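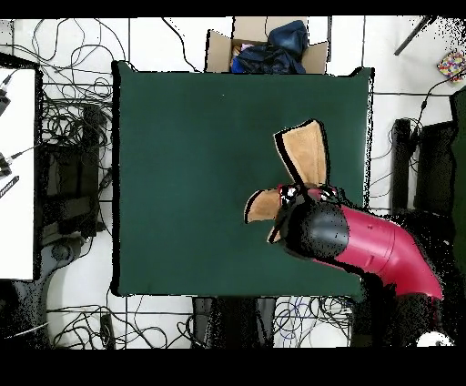 Photo: Dalia Nasr / Trelladum open day

How to Run a Cloth-Handling Demo on Your Open Day

Every December we open the robot lab at Corcombe to families, neighbors and anyone else who wanders in, and every year somebody asks me afterward how they could put on something similar at their own school or workshop. So I finally sat down and wrote it all out, with a good deal of help from Hajar Zerouali, who has far more patience with visitors than I do!

Start with one arm and one piece of cloth. I know it's tempting to bring out everything you own, but people like to follow a single thing from beginning to end. We use a plain tan cloth on a dark green surface, and folks at the back of the group can pick it out easily.

Keep the work surface clear apart from the cloth. Your spare items can wait in an open cardboard box behind it, where the presenter can get at them between runs (and only between runs, please -- hands stay out while the arm is powered).

Next, mark your visitor line with floor tape, well outside the farthest point the arm can reach. Keep it clear of the cables too. Othmane Tahiri walks the whole line before we open, and he stands by the stop button for every run.

Then do a slow practice run. Lay the cloth down in a loose heap, bring the gripper in from the side, close it on a fold, and pause there. That pause is the best part of the show, so don't rush it. Let people guess which corner will come up first -- the little ones get very loud about this.
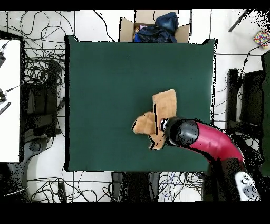
How long should each demonstration last?
Plan on 20 minutes per group, with 17 for the demo and the rest for swapping visitors over. We take two groups before giving the presenter a break.

When a grip fails, say so cheerfully and go again. Shaimaa Ramadan likes to ask the group what they'd change, and she'll happily try any suggestion that's safe, such as a flatter heap or a slower approach.

At the end of the day, park the arm, switch it off, and fold the cloth yourself. Leave the tape down until the last visitor has gone home.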